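How to Chart a Football Game From Your Couch

My brother-in-law and I have been charting games together for 12 seasons now, and we still argue about what counts as a screen pass. So if you've been thinking about keeping your own notes on your team's offense, please don't wait until you feel like an expert. You learn it by doing it, and it makes even a dull preseason game a lot more fun!

First, get yourself a plain notebook and a pen that doesn't smear. I know there are apps for this (I tried one called Gurneo for most of a season and kept losing plays while I hunted for the right button), but paper is quicker when the offense goes no-huddle. Draw six columns: down, distance, field position, formation, play, and result. Leave a wide margin on the right for anything that strikes you.

Next, settle on a shorthand and stick with it. I write R for a run and P for a pass, then L, M or R for the direction. A run to the left is RL. A short pass over the middle is PM, and if it goes deep I put a line under it. Write your key inside the front cover, or by midseason you'll be staring at your own squiggles like they're someone else's.

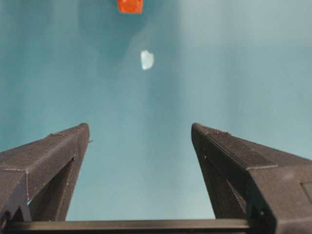
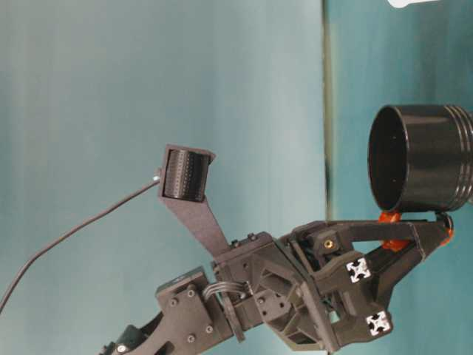
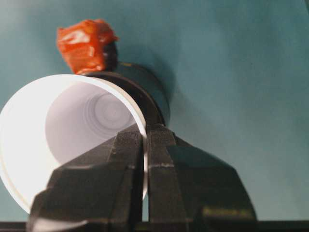
Now for the formation column, where most people get discouraged and quit. Keep it simple. Before the snap, look at the quarterback and decide whether he's under center or in the shotgun. Then count the running backs. Then, if you have time, glance at the tight ends. That's all I got down for my whole first season, and I still learned a great deal about when our coordinator liked to run.

Watch for motion too. If a receiver moves across before the snap, I draw a small arrow. You'll miss some, and the broadcast will miss some for you by showing the head coach's face until the ball is halfway down the field. Leave the box blank and keep going.

At halftime, add up first downs only. How many runs, how many passes? Do the same at the end of the game and write both totals at the bottom of the page. Once you've charted 2 games, lay the pages side by side and you may already notice a habit or two. Mathias Lehner, who sat near us at the stadium for years, had well over 1000 plays written down before he bothered with a spreadsheet, and he could still tell you what was coming on third and short more often than the fellow on TV.

One last thing: chart the first quarter live and save the rest for the replay if you have company over. Your guests will thank you, and the nachos won't get cold.

Updated 7/11/18 with the note on motion.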